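Dec 29, 2019. Workshop, back bench, heater on, biscuits finished.

Picked the arm up again after leaving it since October, when I wrote "wiring nearly done" in this book. I would like a word with whoever wrote that.

Wrist first. The cable to the finger was still snagging whenever the last joint went past the halfway point, so I took the clip off, turned it round and put it back with a slightly longer screw. The screw now sticks out a bit. Edmund says it offends him. Edmund may bring his own screws.

Ran the Brunov test (out, down, turn, back) 200 times at low speed while I sorted the drill bits. It stopped 3 times. Two of those were the same fault, the arm deciding it had hit something when it had hit nothing. The other was me leaning on the stop button with my elbow, and I've left it in the total for the sake of science.

Tarcísio thinks the false stops are the current limit on the shoulder and not the wrist at all. He put the limit up by 2 and it got through the next batch without sulking, but he also tightened the base bolts at the same time, so we have learned nothing. One change at a time, please. This means you, T.

Pokine controller board: still runs warm, still smells faintly of toast. Have ordered a fan. Don't put the lid back on before it arrives.

The finger surface is marking more than I'd like. It picks up every speck of dust in the building. Wipe with a damp cloth, no solvent, see the Trindade episode.

To do: put the current limit back where it was, run again, write down the number this time. Label the spare leads. Find out who has the small hex keys (Edmund).
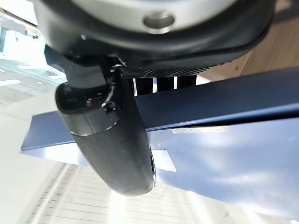 Also the long hex keys, while he's looking.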